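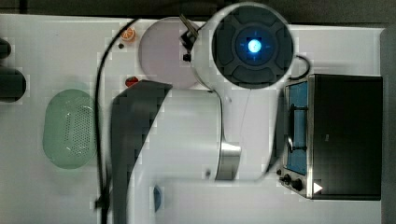
Ladville Student Robotics Club, Manipulation Group

March
By Evangelia Stamatopoulos

The tabletop group has moved on from blocks to kitchen objects. The current task is table clearing: the arm picks up small food items and a plate and puts each one where the script says it goes. The layout includes a pale pink plate, a green basket with a perforated bottom, an orange slice and a toaster oven on the right side of the table.

The plate is the hard part. It lies flat, and its rim is faint, so the fingers have to come in at a shallow angle and close right at the edge. Approach from straight above fails in most attempts. Groltus, our planning code, now tilts the wrist before the final descent. The log stands at 2,790 grasp attempts for the year, 400 of them on the plate alone.

Two changes since the last issue. The arm's speed limit near the table is lower, which adds 7 seconds to a full cycle. The cable loop at the wrist is now included in the collision model, with a margin on the oven side. Anyone writing new motions should pull the updated Tautahi configuration first, as the old one will plan straight through the loop.

Still open: small round items roll when a finger touches them off center. Two members are testing a slower close. Results go in the shared log, one line per attempt, failures included.

The Zadeo entry form asks for a one-page description of the task and a parts list with prices. Our parts total must stay under $900, not counting the arm. Send receipts to me before the form goes in.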